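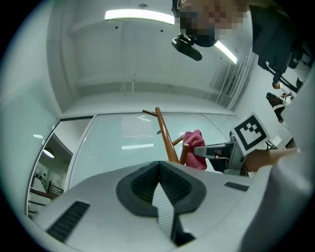 Sânziana Dobre wrote to me that a wooden rack is a thing you buy once and then complain about for ten years, and she asked why I wanted one more when I have already two metal ones in the cellar. Her own is from her aunt and it leans.

I have now used the Lerkitz wooden clothes rack since May, and I think I can answer her. It is a simple product: wooden rods, a crossbar, pegs. The color of mine is a warm orange-brown and the finish is quite glossy, more glossy than I expected from the shop page, where it looked almost matte. At first I did not like this. After some weeks I changed my mind, as the glossy surface is easy to wipe and the cloth slides off it without catching.

Assembly

The package came with 2 bags of screws and one sheet of instructions. The sheet has drawings only, and the drawings are small. Step 3 and step 4 look the same to me even today. I put the crossbar the wrong way the first time and had to open everything again. In total it took me 21 minutes, with the mistake included. You need your own screwdriver. I recommend to tighten the screws only by half until all the rods are in place, otherwise the last one will not go in.

After one week I tightened everything again. Two of the screws had become a little loose. Since then I had no problem with them.

Daily use

I bought the rack for the small things: kitchen cloths, hand towels, scarves, the soft cloths I use for the windows. For these it works very well. A cloth can hang over a short peg in a bunch, which is how most people in my house hang it, or you can spread it along the crossbar, which is how I hang it. The difference is large. A kitchen cloth spread over the bar in the evening is dry when I make my coffee. The same cloth thrown over a peg is still damp in the folds, and in a humid week it begins to smell.

This is my main criticism of the pegs. They are short and rather thin, so a thick towel makes a heavy lump at one place and pulls down. For a scarf or a light cloth they are good. For a bath towel I would not use them at all. I tried it with a large wet one and the whole rack turned slowly toward the wall.

The wood itself has behaved well. I was afraid of stains, and for the first days I used only white cloths in case some color would come off. Nothing came off. There is a small dull spot on one rod where a very wet towel stayed over a weekend, and I can see it only from the side.

Compared with others

Before this one I had the Stundeo, which is metal with plastic caps. It holds more, it folds flat, and it cost me less. But the caps fell off one after another, and the naked ends left a gray line on my pillowcases. My neighbor Aldo Ruggiero has the Sanna, also wooden, with longer pegs. He is happy with it, although it takes much more floor than mine, and in his hallway you must walk around it sideways. If you dry big towels every day, the Sanna is probably the better choice for you.

Who sells it

I ordered from Tirncombe and the delivery was fast. The box had a hole in one corner, but the rods were wrapped in paper and had no scratches. I asked them if I could buy extra pegs separately. They answered the same afternoon, very politely, that it is not possible. A pity – I would have taken four.

What I like: the look, the smooth finish, the small size, easy to clean.

What I don't like: the instruction sheet, the short pegs, no spare parts.

My rating is 4 out of 5. I have written this also to Sânziana, and she asked me now if it comes in a darker color. On the shop page I found only this one.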